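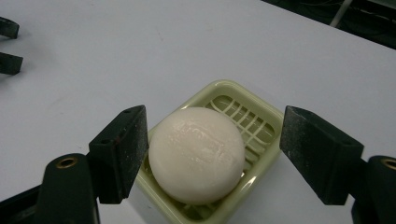

Progress report to the Zirncombe Fund
Household Handling Project, second reporting period
Prepared by Tamunoemi Akinola, project lead

1. Summary

The main event of this period was the open day in July, which was a condition of the second payment. It went ahead as planned at our Drukden workshop and ran from 10 a.m. to 4 p.m. We had 300 visitors over the day, most of them from the neighborhood and the two nearby high schools. Data collection stopped for the setup and the open day and then picked up again. The budget is on track. One item, the second demonstration table, is later than we said it would be.

2. What visitors saw

We ran two stations. At the first, our operators used the hand-held grippers to handle small bathroom and kitchen items on a white table, the same way they do on a normal working day. The soap task drew the most questions. The item is a round white bar in a green plastic dish with a ribbed floor, and the operator has to bring a finger down on each side of the bar without shoving the dish across the table. Visitors expected it to be easy. Those who tried it themselves mostly changed their minds - the rim of the dish gets in the way, and a domed bar gives the fingers less to hold than a box would.

At the second station, Nwankwo Robotics showed an arm repeating tasks learned from earlier recordings. It handled the sponge and the cup well in the morning. After lunch it began missing the cup, and their engineer took it out of service at 2 p.m. to recalibrate. It was back for the last hour. We told visitors what was going on while it was down, and several stayed to watch the recalibration.

3. Feedback

We collected 17 written comment cards. Most were positive. The points we plan to act on are:

- The talk was hard to hear from the back of the room.
- People wanted more time with the grippers. Each turn was kept short to keep the line moving.
- Two teachers asked for a school session with a worksheet. We have started a draft.
- One visitor who works in home care asked why we did not include pill bottles. They are on our list for the next period.

4. Work on the tasks

The soap dish task is now in regular use. Operators are asked to turn the dish between recordings so that it does not always sit at the same angle. We plan to add a second dish with a deeper rim and a bar that has been used down to a thinner shape.

5. Spending

Open day costs were within the amount set aside. Printing came in under budget and room signs went slightly over. The demonstration table ordered from Zosov did not arrive in time, so we used one of our own. Zosov has given us a new delivery date in the next period, and the invoice will be paid then.

6. Next period

- Take delivery of the table and set up the permanent station.
- Hold a trial school session with one of the two high schools.
- Add the pill bottle and second soap dish tasks.
- Agree on a date with Nwankwo for a return visit.

We request no change to the payment schedule. The full cost sheet and copies of the comment cards are attached.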